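Front of house and kitchen assistants wanted at the Türkmen Supper Rooms, Grandbridge

Part time, 14 or 34 hours a week
Starting in April

The Türkmen Supper Rooms is a 34-seat restaurant on the first floor above the old Driment shoe shop. We serve lunch and dinner five days a week and do private bookings on some of the other evenings. We are looking for two people to work across the kitchen and the dining room. One post is 14 hours a week and the other is 34. Please say in your application which one you want, or if you would take either.

The work

You will spend part of each shift in the kitchen and part of it serving. In the kitchen you will wash and cut vegetables, weigh out dry goods, make up the salads and cold plates, and keep the sinks and benches clean. In the dining room you will lay tables, take orders, carry food and drinks, and clear. Everyone takes a turn at the washing up, including the head cook.

We make our own bread and pickles. You do not need to know how to do either before you start, but you should want to learn. The pickling is done in the early afternoon between services and takes up most of the bench space, so it helps to be tidy.

Shifts

Lunch shifts run from 9.30am to 3.30pm. Evening shifts run from 4.30pm to 10.30pm, with a later finish if there is a private booking – we pay for the extra time. The rota is put up three weeks ahead. Swaps are fine as long as both people have agreed and Bình Đặng, who runs the kitchen, has written it on the sheet.
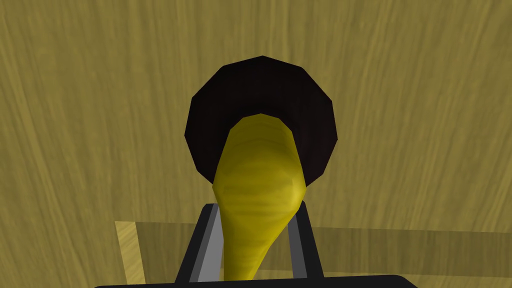
Yellow handle, black end.

What we are looking for

You should be able to stand for a full shift and carry boxes of vegetables up one flight of stairs. There is no lift for goods. You should be comfortable talking to customers and able to keep an order straight when the room is full. Some experience in a café, canteen or restaurant would be useful. We have taken on people with none and they have done well.

A food hygiene certificate is helpful. If you do not have one, we will pay for the course and for the hours you spend on it. Applicants must be 18 or over, as we serve alcohol.

Pay and conditions

Both posts are paid at the same hourly rate, which will be confirmed when we invite you to interview. Tips are shared equally by hours worked, kitchen and front of house alike. You get a meal on every shift, aprons are provided and washed by us, and there is paid holiday from your first day. The 269 bus stops outside and the last one leaves at 11.10pm.

How to apply

Write to Tipene Gilchrist at the Türkmen Supper Rooms, Breltureo Yard, Grandbridge, or leave a letter at the bar. One page is enough. Tell us what work you have done, which hours you can do and when you could start. Please include a phone number.

We will ask some applicants to come in for a short interview, followed by a paid trial shift – bring flat, closed shoes. We reply to everyone who applies.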